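Flelex reuse project -- progress note for December
To: Lambros Manolakis, Stokadholm fund

Quick one before Monday's call. Desktop strip-down is moving. 32 towers in from Flilov so far, 14 fully sorted, the rest stacked by the door. Bench is set up and the unit is warmer now, thanks for the heater money.

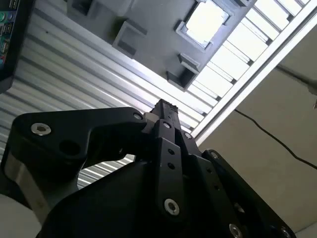 Spending is on track. Only the shelving went over, invoice to folow. Karamanlidis will take all the scrap metal, price agreed.
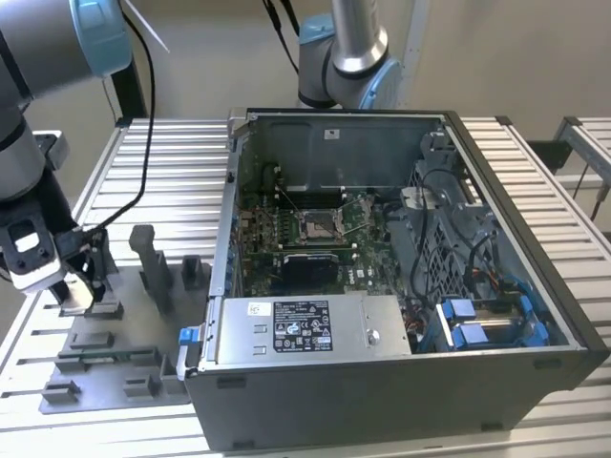 Parts sheet is now one page per machine -- much quicker to fill in. Mereana wants the boards logged seperately from the cases. On the Dell the CPU socket is empty, so that line gets a dash, and the two blue drive carriers go under "cage" with the drives.
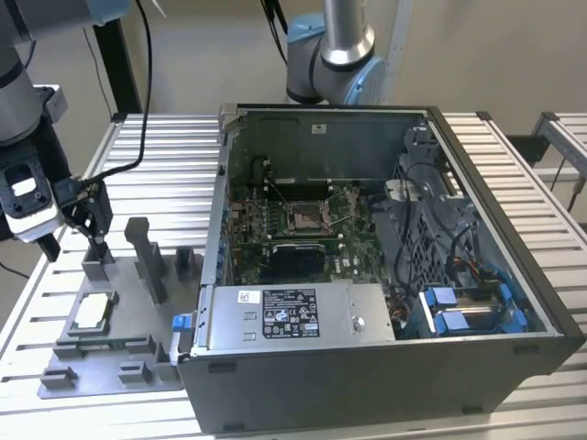

Report by Makis Karras, Flelex workshop

Still needed: 2 more lockable bins, and a decision on drive wiping. Can't release any drives until thats settled. Next batch of 29 is booked in, van permitting.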